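Ondutwood Football Club – Youth Academy
Progress report to the Frandsen Fund, second year of the grant

Dear friends at Frandsen,

It hardly seems possible that we are already halfway through the second year, and I want to begin by thanking you again, properly, for the patience you showed us in February when the field was under water and I had very little to report except mud. Things have moved along a good deal since then and I'm happy to be writing a longer letter this time.

Numbers first, as I know you like to have them near the top. We now have 400 young players registered across all age groups, girls and boys together, and the under-15 side has gone from one squad to two. Attendance at evening training dropped off during the wet spell, as you'd expect, and then came back faster than we had dared to hope. The second under-15 squad has struggled for results (they lost heavily at Gravuseck, and again at home the week after), but they have stayed together, and the coaches are more pleased with them than the league table would suggest.

You asked in your last letter how players move up from the academy to the senior reserves. We had been doing this rather loosely, I'm afraid, with a coach putting in a word for a player and a tryout being arranged on the spot. Under the plan we agreed with you, each player is now watched over a run of 20 training sessions before any decision is made, and two coaches have to sign off. It is slower. A couple of families found it frustrating, and I spent a fair number of evenings on the phone explaining it. Even so, the players who have gone up this season look much more settled than those who went up in the past, and one of them, a left-sided midfielder who came to us from the parks league, has already started matches for the reserves.

The Jakulus program, which covers travel and boots for players whose families would have trouble paying, is very nearly spent for the year. I would rather tell you that now than in the summer. Most of it went on the long away trips, where we had budgeted for cars and ended up needing a small bus. We are trying to get the league to pair our away dates so that both under-15 squads travel together, and if that comes off it should help a great deal.
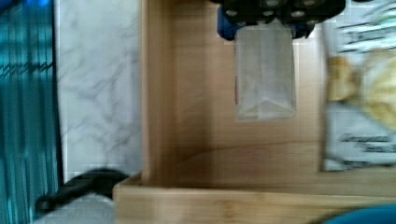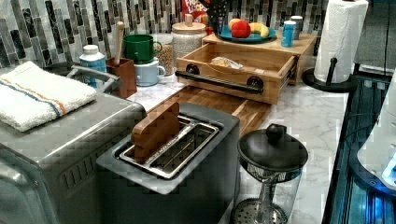
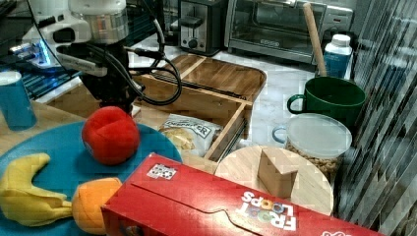
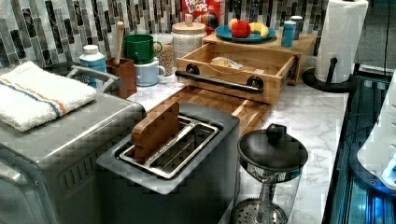 The parents at Gravuseck see the pairing of away dates differently, and they were good enough to put it in writing to us: two matches back to back on one field would mean a very long day for the host club, and they would want the second kickoff no later than 2 in the afternoon so that the younger brothers and sisters can get home for supper. They also asked whether we would take our turn as hosts on the same terms.

I think that's fair, and we have told them yes. It does mean our own field has to stand up to more use, which brings me to the drainage. The trench along the north touchline is finished and the low corner by the far goal has been filled and seeded. The grass there is still thin – we are keeping the little ones off it for now and moving their small-sided games to the other end. The second stage of the work, behind the benches, is waiting on a quote that has been promised to us more times than I care to remember.

On coaching, we have put four of our people through the goalkeeping course you paid for, and they have started a separate keepers' hour before the main session. I was a bit doubtful about this, as it makes for an early start, but the keepers love it and now some of the outfield players turn up early to take shots at them!

Before the next report I hope to have the drainage quote settled, the away dates confirmed with the league, and a full set of end-of-season notes on every player in the two under-15 squads. I will send the Jakulus accounts separately once the bus invoices are in.

With warm thanks from all of us,
The Academy Director
Ondutwood Football Club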